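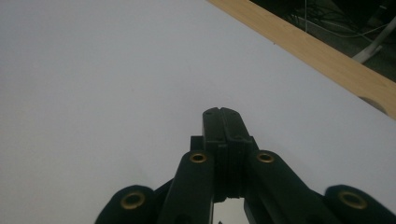
Narnell Hardwax Oil for Timber Edges and Benchtops

400 mL tin – Clear Satin

If you've ever sanded back a tired timber edge and watched the grain come up fresh and pale, you'll know the feeling. You want to keep that colour! Narnell Clear Satin is the finish we reach for when the wood should still look like wood. It soaks in, hardens up over a few days, and leaves a low sheen that feels lovely under your hand.

We first stocked it for people making their own desks, and it's since found its way onto shelves, bread boards, stair treads, window sills and at least one very handsome ukulele stand. It suits pine, hoop pine, Tasmanian oak, beech, ash and most of the paler timbers. On spotted gum and jarrah it brings out a deeper, redder tone, so do a test patch if you're after a lighter look.

What's in the tin

A blend of plant oils and hard waxes in a low-odour solvent. There's no stain or pigment in the Clear. If you'd like to hold back the yellowing that oils bring to pale timber, have a look at Narnell Natural White, which has a touch of white pigment and is beautiful on ash.

How to put it on

Sand to 180 grit, or 240 for a desk edge where your forearms rest. Going finer closes up the surface and the oil won't take as well. Vacuum, then wipe with a barely damp cloth and let the timber dry.

Stir the tin – don't shake it – right down to the bottom, where the waxes like to settle.

Work a thin coat along the grain with a lint-free cloth or the Plerkum short-nap pad. Thin really does mean thin. Leave it 16 minutes, then buff off everything that hasn't soaked in. Any oil left sitting on top will go tacky, and you'll be cross with it for a week.

Let it dry overnight, rub lightly with a grey pad and go again. Two coats are plenty for shelving. For a desk or bench edge we like three, with a bit of extra attention to end grain and around knots, which can drink unevenly.

Working next to a painted or laminate top

Run low-tack tape along the join and press it down with a fingernail. Wipe any oil that strays onto the neighbouring surface while it's still fresh. The Feyisa 16 mm tape is just the right width for this and peels off cleanly the next day.

Specs

Colour: Clear
Sheen: Satin
Tin size: 400 mL
Coverage: 60 mL per square metre, first coat
Touch dry: overnight in mild weather
Full cure: two weeks
Clean-up: mineral turps
Product code: 754

Looking after it

Warm water and a soft cloth will do for everyday wiping. Skip the spray-and-wipe cleaners, as they strip the wax. When the surface starts to look thirsty, a light rub and one fresh coat will freshen it up, with no need to sand the whole piece. That's my favourite thing about it – you can fix a scratch on a Saturday morning and have the spot blend in.

Please read this bit

Oily rags can heat up and catch fire on their own. Lay them flat outside to dry, or soak them in water and seal them in a metal container before you bin them. Keep the windows open while you work, and keep the tin away from children and flames.

Goes well with

Serley sanding block, cork faced
Plerkum short-nap pads, pack of four
Feyisa low-tack tape, 16 mm
Narnell Natural White, 400 mL

Delivery

Sent by road only, as it's classed as a flammable liquid. We can't post it to parcel lockers. Click and collect is available from the Serley store, and the staff there are happy to show you the sample boards in both colours.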